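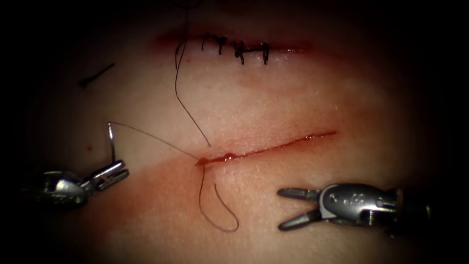

We have come to the end of our second stretch of work on the Villcombe suturing practice program, and I want to begin by thanking you for your patience over a long winter. When we wrote to you last, we were still deciding how a practice pad should be laid out and how much room a learner needs between one wound and the next. We have settled on two horizontal cuts to a pad, one well above the other, and it has made everything easier to talk about. A row like the upper one here, with its four black interrupted stitches gathered toward the center and right, gives us something to hold the next closure up against. It also leaves us a stretch without stitches, and that part of a wound is every bit as useful for teaching how the edges ought to lie.

Your support went first of all into pads. We used 107 of them in this period, more than we had planned for, and I will not pretend that my face stayed calm when I added up the order. Most of the extra came from our own change of mind about the material. The early batch tore when a stitch was pulled snug, and we felt it was wrong to ask people to practice on something that punished them for doing the right thing. The second batch, which we call Dustia among ourselves after the powder it arrived in, holds a stitch much better and costs a little less.

We also rewrote the practice guide from front to back. It used to run on (rather like these reports, I am afraid) and now it fits on 10 pages, with plenty of space for notes. The part on passing the needle was the hardest to get right. We kept wanting to say everything at once, and in the end we let the learner get comfortable with one hand-over before bringing up the angle of the bite or the length of the tail.

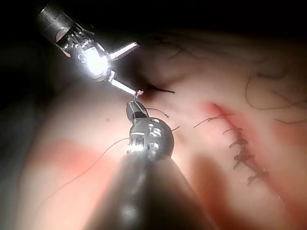

Villcombe, December

I am writing this part early in the morning, before the room fills up. The work this month has been mostly on interrupted stitches, and I am very pleased with the rows we are getting. A neat line down one side of a wound is a lovely thing to see after so many crooked ones in the fall! Spacing has come along faster than knot tension, which still wanders from one stitch to the next, and we plan to give it more time in the new year. The Vilela review sheet, with its five short headings, has been a real help. It lets us mark spacing, depth, knots, tails and edges separately, so a good closure with one loose knot no longer gets a poor mark all the way through.

We did lose a little time to thread. One delivery came in the wrong thickness and had to go back, and we spent several days on knot drills alone while we waited for the new box.
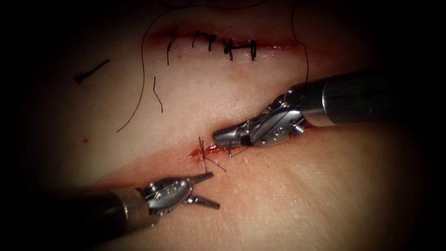 Why practice on two wounds on the same pad?
The finished closure stays in view while the next one is being worked, so spacing and tail length can be compared on the spot. It also gets more use out of each pad.

On the money side, we are within budget for thread and needles and slightly over for pads, for the reasons given earlier. We would like to move what is left in the printing line across to pads, if you are willing. The Vastness storage shelves are up and paid for, and the closed pads are now kept flat and labeled — a great improvement on the old stack by the door.
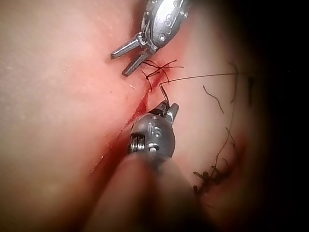

A tied knot at the upper end of the incision, with the cut ends fanned out and the long strand running off to the right.

Tails are next on our list. We have been leaving them at all sorts of lengths, and the guide only says "short," so two of the reviewers have been marking them quite differently. We will agree on a length, put it into the guide and go back over the stored pads with the same measure. After that we hope to start on continuous closures, and I will send the first marked sheets along with the spring request.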